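Food > Snacks > Conversations
Filed under: Chips & Crunch, Interviews

Talking chip cans with the woman who can't throw one away

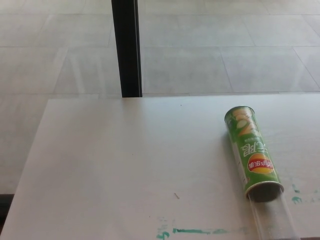

I went over to Wandthorpe in April with one question in my bag, which was why a grown adult would spend eleven years keeping the cans that potato chips come in. I left three hours later with a full notebook and a craving for cucumber chips that I still haven't shaken!

She doesn't want her name here, and that's fine with me. She runs a little snack swap called Pikora, where people in different places mail each other the stuff you can't get at your own corner store. She used to do payroll. Now she does payroll in the mornings and chips in the afternoons, and I didn't have to ask which one she likes better.

We talked about flavors first. I told her the only cans I grew up with were plain, sour cream and barbecue, and she looked at me with real pity.

"Cucumber is the one I start people on," she said. "They hear it and make a face. They think it's going to taste like salad. Then they have one, and it's cool and a bit sweet, and the next thing you know they're tipping the can up to get at the crumbs."

I'd assumed it would be a joke flavor, something you try once so you can say you did. She got quite stern with me about that. Where she buys from, she said, it's a regular thing you grab with a soda, and nobody behind the register blinks. The Lay's cans with Chinese lettering are the ones her members ask for most, and the green ones are the ones they ask for again.

"I can't read most of it," she said. "I know the characters for cucumber now, the way you know a street sign. I'm slowly learning the rest off of snack food. My vocabulary is terrible – I could order a very salty dinner and that's it."

So why cans and not bags? I figured it was about shipping, and partly it is. A bag full of air takes up a silly amount of room in a box, and it arrives as dust if anybody leans on it. But she also just likes a cylinder. She likes the cap. She likes that you can close it again and pretend you're done.

"Are you ever done?" I asked.

"No. But I like having the option."

She has strong feelings about the illustrations, too. A good can, in her opinion, shows you the chip and shows you the thing it's supposed to taste like, and doesn't mess around. Cucumber slices next to a chip, perfect, you've understood the whole idea in one second, whatever language you speak. What she can't stand is a can with a cartoon on it and no food. "What am I eating? A bear?"

Then we got onto what happens to them afterward, and this is where I'd expected things to get a little sad. A room full of empties, you know? But most of hers get passed along. A craft group in Dundaletti takes them by the boxful, and she has a shelf in the hallway for the ones she can't part with. Her rule is one of each flavor, and a can has to leave if a better copy comes in. She admitted the rule has been broken for green ones. She thinks they look nice in a row.

I asked what people make out of them. Pencil holders, mostly, and she's tired of pencil holders. She'd much sooner see somebody store long things in them. Knitting needles. Dry spaghetti, if the can is tall enough. Rolled drawings, with the end sticking out if it has to. "A tube is a tube," she said. "You put a long thing in it. It doesn't have to be pretty."

She was less relaxed about the paint. One spring she tried covering some of the plainer cans in teal, and she told me to wipe up a spill right away, while it's wet, and to put newspaper down on anything white.

"Everyone says they'll put newspaper down," she said. "I said I'd put newspaper down."

Her other tip was about washing. Don't soak them. A lot of these cans are cardboard under the print, and they go soft and never come back. A dry cloth gets the salt out, then a barely damp one for the grease, then leave the can standing open overnight so it doesn't smell of cucumber in July. (I said that sounded kind of pleasant. She said to try it and report back.)

Pikora has 233 members now, which makes her nervous, and she's keeping it there for a while. The newest bunch is from Adugna, and they've been sending her a roasted corn flavor she won't share with anyone. I asked very nicely. I asked twice. She did send me home with a can of the cucumber, though, and I opened it in the car before I'd even found my keys for the second lock at home, so I walked in with green-lidded evidence under my arm and maybe six chips left.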